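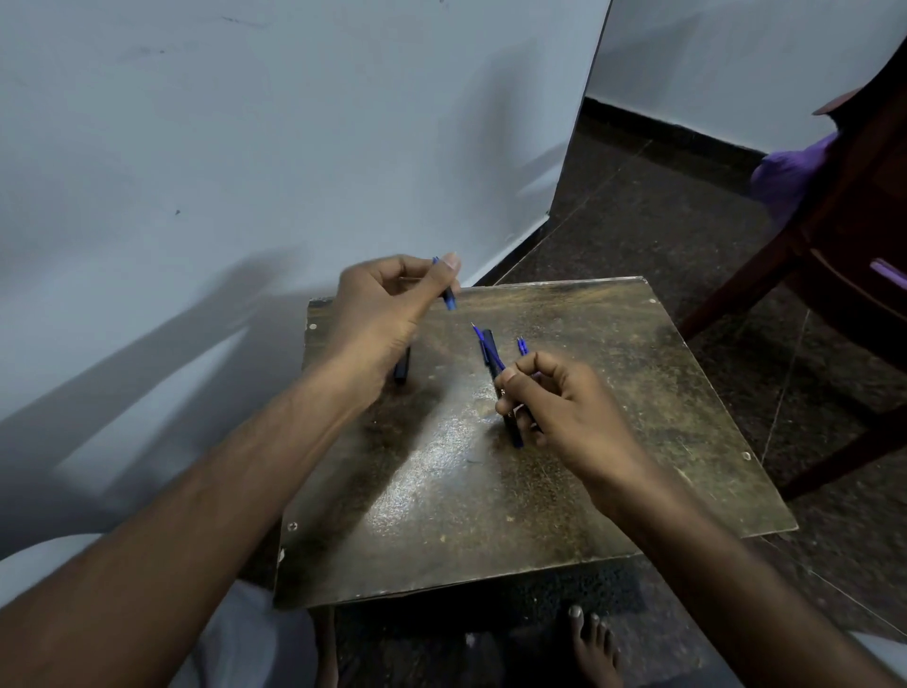

So I'm two days into November and already behind on my novel, oh well! Jarmont (my poor made-up seaside town) has 346 words to its name and the plan was 1,000 a day. I'm writing it all by hand this year, and I'll happily stop for anything, even a black pen with its blue refill poking out the top. Tonight the lighthouse keeper gets her letter, I swear. More tea first, though.

Home About Older Posts Newer Posts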